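Bowls and the butcher block - gallery

Quick page, more to come when I get a minute. Everyone keeps asking about the coloured bowls so they get a gallery of their own now. Longer write-up on the table is still sitting half done in drafts, sorry.

Short version. Bowls came out of three different boxes, two from my aunt's place and one from the Gastov clearance bin in August. Nothing matches and I like it that way. Red one is the favourite, always has been, gets grabbed first for chips. Green one is for lemons at home. White is the salad one. Teal I nearly left behind in the bin and I'm glad I didn't.

Erhan Dursun wants the dark blue one. Erhan, no.

The table. Butcher block, narrow strips, some pale and some a fair bit browner, knots here and there. I was all set to stain it one even colour and Necati Kılıçarslan talked me out of it over a coffee. He was right, the mix of strips is the best thing about it. Oiled it instead. Schmieder oil, the plain one, 6 thin coats, a night between each. Went through a pile of old t-shirts for rags. Don't do what I did on the second coat and slop it on, it stays tacky for days and picks up every bit of fluff in the building. Had to sand that one back and start agian.

1000 grit at the very end, by hand, with the grain. Probably overkill. Feels lovely though.

Couple of things people asked in the comments last time:

Do the bowls scratch it? Not so far. I lift them, don't drag them.

Wipes on oiled wood? I know, I know. Only for sticky stuff, then a dry cloth straight after. The wood goes dull if you do it every day. Warm water and a bit of dish soap does most jobs.

Where's the recipe book from? The Jistemia one, 1961, spine gone, page for the plum cake falling out. Scans are comming, promise. It has a whole chapter on mixing bowls and which size for what, and a very stern paragraph about never nesting them damp.

How often do I re-oil? When it looks thirsty. Twice a year maybe. Underside too, or it can cup on you.

What about the Fodow trivets? Still have them, still in the cupboard. Not a fan of the grey.

Next gallery will be shelves if I ever get them level. Wall is anything but straight. If anyone has a long spirit level I could borrow, message me, will pay in plum cake.

Bowls, then. Click for the bigger size, the grain shows up better.

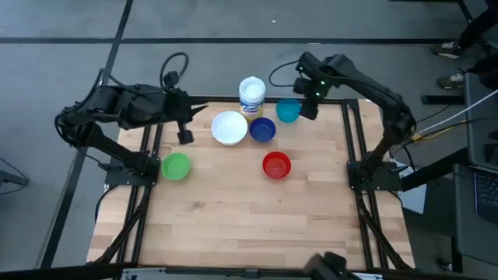
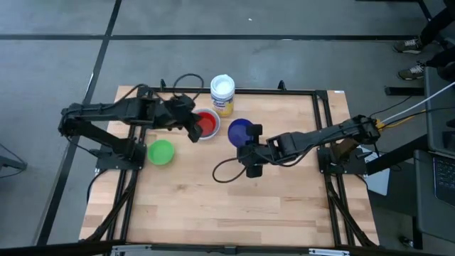

Bowls on the butcher block. Full colour range in the first one, just green, red and the bluey one in the second. Wipes at the back both times.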